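Re: [homekeepers] Spare room bedspread, cushions and what goes in the boxes
Message 3008 in archive

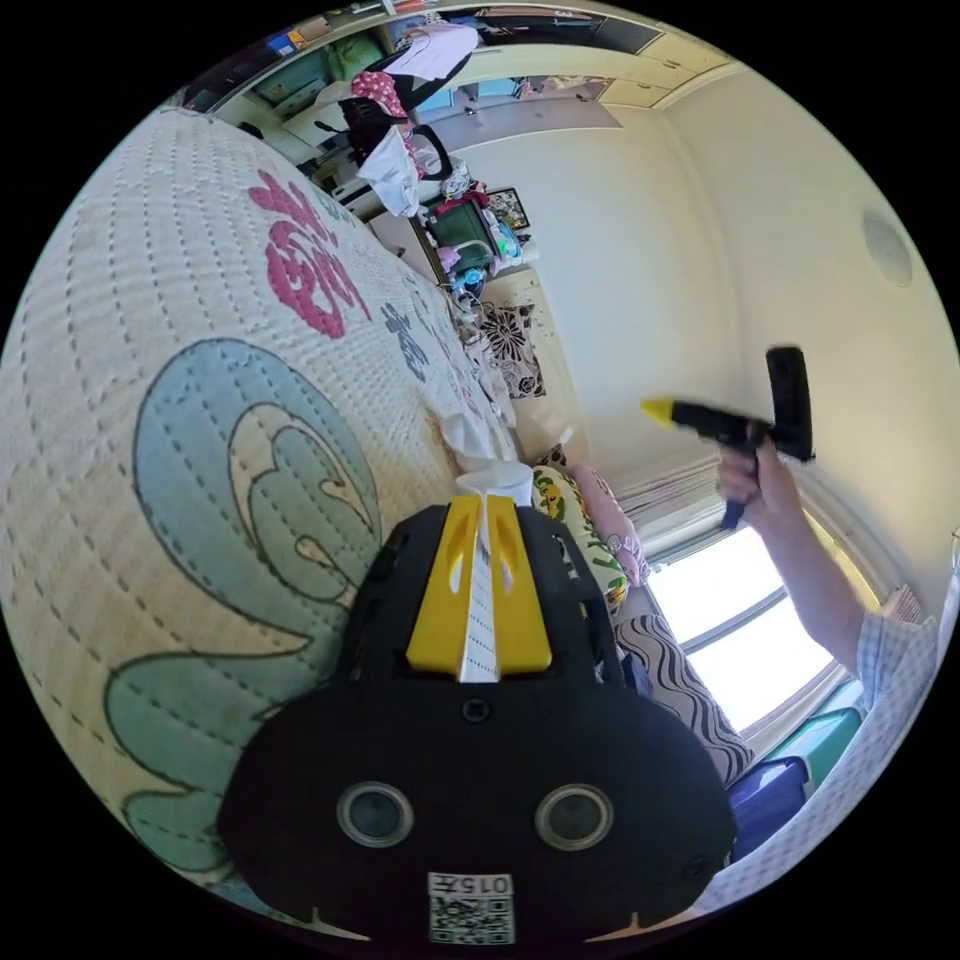 The spare bed on Sunday, with the cream bedspread on and the cushions still to be sorted out.

Filed under: Bedrooms, Bedding, Storage

Hello all,

Sorry for the slow reply, Hường, I've had your message flagged all week and kept thinking I'd answer it properly once I'd finished the room. The room isn't finished. I'm answering anyway, with a cup of tea next to me and the sewing box on my lap, so forgive any wandering about.

On Friday Hường Đặng wrote:

> Hi everyone, I'm after a bit of help with our small bedroom before my
> sister comes to stay in October. I've been given a quilted bedspread,
> very pretty but very busy, and I can't make it look like anything other
> than a jumble once the cushions are on. None of the cushions match. My
> husband says take them all off. I don't want to take them all off!
>
> Also, does anyone wash theirs at home or do you take it to the
> launderette? Mine is a double and I'm frightened of the machine. The
> label has been cut out so I've no idea what the filling is.
>
> Last thing, where do you all put the spare bedding if you haven't got
> an airing cupboard? We had one in the last house and I miss it more
> than the garden.
>
> Hường

Right, taking the cushions first, as that's the part I have opinions on.

I have exactly your problem. My bedspread is a pale cream one with dotted stitching all over, and it's got a great big light blue swirl on it outlined in dark blue, then pink flowers, then another smaller flower pattern in a sort of blue-grey. That's a lot going on before you've put a single cushion down. And my cushions are a black and white floral, a yellowy-green one with leaves on, a plain-ish pink, and a brown and white one with wavy stripes that came from my mum's and goes with nothing in the known world. I love all of them.

What I've ended up doing is letting the pink one sit nearest the pink flowers and not worrying about the rest. It was Corey who suggested it (Corey Stubbs, he was on this list years ago when it was still mostly curtains) and I was sceptical, but having one colour repeated does calm it down. The black and white floral I'd have banned, if you'd asked me last month, and it's turned out to be the easiest of the lot. The leaf one looks nicer in daylight than under the ceiling light, where it goes a bit mustard. The stripy one I keep moving. At the moment it's lower down near the window and I think that might be where it stays, a bit apart from the others, like the cousin at a wedding.

If you really can't bear the mixture, you could do plain covers for 2 of them and leave the others. I had some from Plisa in an off-white, envelope backs, no zip to break, and they washed well for years until I got beetroot on one. I wouldn't do all of them plain. You'd be left with a very nice bedspread and a row of marshmallows.

Now, washing. I do mine at home, but I'd be careful without a label. What I did the first time was try a damp white cloth on a corner of the darkest blue, on the back edge where it wouldn't show, and leave it pressed there for ten minutes. If you get blue on your cloth, stop and think again! Mine was fine. After that it was a cool wash, slow spin, about half the liquid I'd normally use, and nothing else in the drum. The slow spin matters with the quilting. My sister-in-law did hers on full spin and the stitching pulled in one place and she's had a pucker ever since, right in the middle where you can't hide it with a cushion.

The size of your drum will decide it for you, really. If you have to push the thing in with your knee then it's a launderette job. Ours on the parade has one big machine at the back, and I take a book.

Drying is the bit that tries my patience. I haven't got a line long enough so it goes over two clothes horses pushed together, and I turn it every few hours, and everyone has to go sideways down the landing until it's done. Don't put it back on the bed until the seams are dry as well as the flat parts. I was in a hurry once and it smelt like a tent.

I go over the stitching while it's off the bed. On a dotted pattern like mine you hardly notice when a few have gone, and then one day your toe's through it. I use Toseck thread, the cream, doubled, and I just follow the holes that are already there. It isn't beautiful work but it's cream on cream and my guests have manners.

Smoothing it out is a job on its own. I start from the wall side and work back towards me – otherwise you get it lovely on the near side and then lean on it to reach the far one. Mine has a wooden bed frame, so I tuck in along the far edge first and let the near side hang. Then I go over it with the flat of my hand, and I keep a white cloth on the bed while I'm at it for bits of fluff and whatever else I find. I usually leave it there in a heap and come across it at bedtime.

And then storage. No airing cupboard here either, and yes, I mourn it too. We use plastic boxes, a blue one and a teal one, and they've been better than I expected. I'd always had bedding in bags before and it went everywhere. Things I've learned with the boxes:

- Fold the sheets to the width of the box before you put anything in. I did it the other way round and had to take the lot out again.
- Each set goes inside one of its own pillowcases. I know everyone says this. It works, though.
- Heavy things at the bottom, which sounds obvious until it's the blanket you want.
- Leave a bit of air at the top and don't sit on the lid.
- Write on a bit of masking tape what's in there. I've got two "misc" and they are no help to me at all.

I did price up one of those ottoman things from Tiongson, the long sort for the foot of the bed, and it was 300 pounds before delivery, and I'd have had to climb over it to get to the window. So boxes it is. The boxes came to a lot less than that and they can go under a bed or in a car when somebody needs to borrow a set of sheets. If you want lavender in with the bedding, put it in something with a proper seam. Bornine do little sachets but I just use the toe of an old sock.

One thing I'd say about your small room, since you mentioned it felt dark, is leave the window as plain as you can. We've a white sheer curtain and a cream wall, and with all that pattern on the bed it's quite restful to have somewhere to look. I nearly went for a wallpaper at one point. There was a sample up for most of the winter and I took it down in the end because the bed and the wall were having an argument.

Tell your husband the cushions are staying. They can all go on the chair at night, and if you haven't got a chair, the floor's fine. Mine go in the corner and get picked up in the morning, or by lunch anyway.

Could you let me know what size yours is, when you've a minute? I've got a valance here that's no use to me and it may as well go to a good home. It's plain white, has been washed twice and has a gathered edge that I'd forgotten I'd have to iron. You can have it for the postage.

Oh, and did anyone ever answer the question about feather pillows going flat? I had a message half written and then lost it. I've got two that are like envelopes.

Right, tea's gone cold. I'm going back up to do the pillowcases.

Love to all,
Maureen

49 replies in this thread
Share this message (2)

We use cookies to remember your list settings. By carrying on you agree to our cookie policy.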